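Notes 6 - Clutter, grasp choice and when to replan
Hilde Van Wijk
Last updated: February 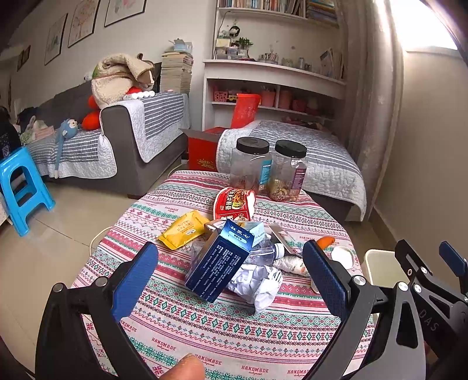
Carrying on from the policy vs planner discussion. Task for this block is table clearing. Mixed objects, touching each other, some clear plastic, some soft, patterned cloth underneath. Cloth matters - more below.

Pipeline in Jarnik (same four stages as last time): segment, propose grasps, rank, execute. Most of you spent the homework on ranking. Look at segment first. If the mask is wrong the ranker is scoring a thing that isn't there.

Segmentation problems, in the order they bite:
- Printed cloth. Bands and lettering give strong edges, so the edge-based masks split the table into pieces. Fit the table plane first, drop everything within 3 mm of it, then segment. Yes you lose flat lids. Handle those in a second pass.
- Clear bottles and jars. Depth goes straight through or comes back as holes. Don't fill holes by averaging the neighbors!! Use the color mask and borrow height from the cap if you can find one.
- Crumpled paper. No stable shape, mask changes every frame. Fine. Treat as blob, grasp near the middle, go slow. If there's a fork stuck in it the blob will have a spike - clip the spike before you compute the center.

Grasp proposals. Two-finger parallel, so a proposal is a center, an approach direction and a width. Korletey samples 700 per view by default. After the collision check you may have 159 left on a table like this, maybe far fewer. Not a bug. Collision check uses the whole hand, linkage included, not just the pads. Several of you modeled only the pads and then wondered why the planner was happy to sweep the linkage through a jar.

Ranking. Score = contact quality minus a neighbor penalty. The neighbor penalty is what you tune. Too low and you knock over standing boxes, too high and the arm picks round the outside forever and never goes in teh middle. Start with tall things standing on end, they fall and change everything.

Replanning. Larer replans after every grasp. Bilamberg replans only when the wrist view differs from the predicted one by more than a threshold. Second is faster, but a bottle on its side rolls, and small rolls slip under the threshold. My advice - force a replan after any contact not on the target. Cheap check, 2 lines.

Deformables (packets, wrappers): width at closing is not width at approach. Open wide, close on force, don't trust the mask width. Log the final width anyway, we use it in notes 7.

To hand in: ranked list of first five grasps with scores, neighbor penalty used, plus one case were your ranker picked badly and which stage caused it. Plots optional. Code has to run from a clean checkout, I will not be fixing paths.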